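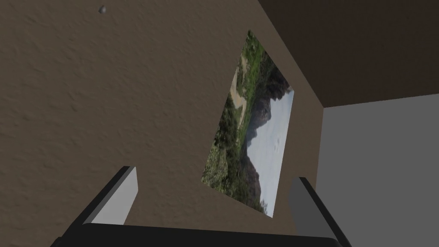 Friday, July 12, 2019. I finished the Prokow book on the tram this morning and I've been buzzing about it all day! Three hundred pages on how small-town lending libraries decided what to keep and what to let go, and I wanted it to be twice as long. The chapter on the reading room at Novberg is the one I'll go back to. Prokow says a library shows what it thinks of its readers in the dullest places, the loan rules and the plain walls, and I thought of a taupe-brown stretch of rough plaster with one landscape picture on it, no frame at all, and how much a single picture can do for a wall like that.

Started my review at lunch, wrote 440 words, and the limit is 2000, so there's room for the Onyshchenko letters (so good, so grumpy - he fought for 18 years to get the evening hours extended). I do wish the index were better. I looked for "fines" and got nothing, though there's a whole section on them.

Jagadeesh Subramaniam read it back in May and thinks the Koresero chapter drags. I loved it! The bit where they reopen with 40 books and a borrowed ledger had me missing my stop. We'll argue it out on the phone tomorrow. Must remember to renew the other two before they're due.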